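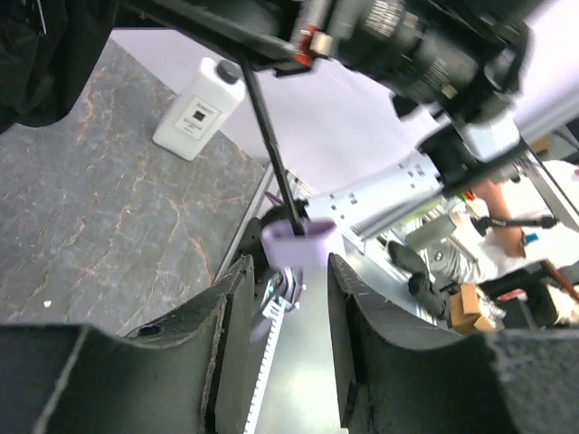 The white bottle with its dark gray cap, waiting on the marble-patterned top.

I have strong feelings about tote bags, and I'm going to share all of them.

My case is simple. The soft, open-topped bag with two straps is the best container most of us own, and we treat it like a spare. It gets balled up under the sink with 3 others inside it. It comes out when the "real" bag is in the wash. Meanwhile the real bag has eleven zippers and I can never find my keys in it!

Packing a tote is a pleasure because you can see the job. You put the bag down, you open its mouth as wide as it goes, and you stand the first thing inside. A book is a wonderful first thing. A boxed game is even better, because the stiff sides give the cloth something to lean on and suddenly the whole bag stands up a little straighter. After that come the soft things, the scarf and the sweater, pushed down along the side where they fill the gaps. The bottle goes in last, upright, cap tight, wherever your hand lands when you reach in without looking.

My sister-in-law, Naledi Nkuna, packs lying flat. Everything goes in sideways in layers, like a suitcase, and she gets more in than I do. I admit that freely. But watch her try to get the bottom layer out on a train! The whole bag comes up with it. Standing things on end wastes a bit of room at the top, and I'll take that trade every single time, because I can pull out any one item and leave the rest alone.
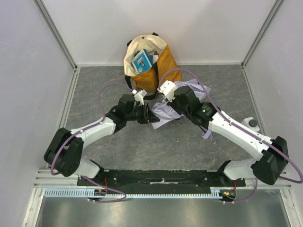

Mustard outside, cream inside, and something blue standing up in the opening.

Now, lining. I used to think a lined tote was a fussy thing, an extra layer of cloth to get crumbs under. I've come all the way around. A pale lining is the single best feature a bag can have, and it does its work before you've even packed. Dark bags eat things. I lost a black pen in a black bag for most of March and found it when I turned the bag upside down over the bed. Against cream canvas, a pen is a pen. You look in and there it is.

And when the edge of the lining folds outward over the top, oh, I love that. It makes a collar. It gives you a clean rim to aim at, and it looks terrific against a strong color. If you have a plain bag with a loose lining, try turning the top down a couple of inches before you load it. My brother Tshepo called this "dressing the bag for dinner" and now does it with his gym things.

Color matters too, more than people let on. Mustard, orange, anything in that family: you can spot it across a room full of coats. My hallway has gray tile and white walls and every bag I owned for years was navy or black, so leaving the house meant a hunt. A bright bag on a gray floor needs no hunting. I've left the stove on a few times in my life, but I have not left the orange bag behind once.

The usual complaints I'll take in turn. It slips off the shoulder: yes, so shorten the strap with a knot, or carry it in your hand for a while. It has no pockets: put a small pouch in there, any pouch, the one your headphones came in. Anyone can see what you're carrying: this is fair, and I don't bring mine to crowded stations for that reason. Rain gets in, and I have no answer to that except to fold the straps over and walk faster.

What I'd really like is for people to keep one good tote out where they can reach it. Leave it open on a chair or a table the evening before. Drop things in as you think of them, the library book, the bottle, the jar you've been meaning to return for 2 weeks. By morning it's packed and you barely noticed doing it. I started this last winter and I'm still a little giddy about how easy it is to get out the door by eight.

Contact | Copyright Wenton Weekly, all rights reserved | Back to top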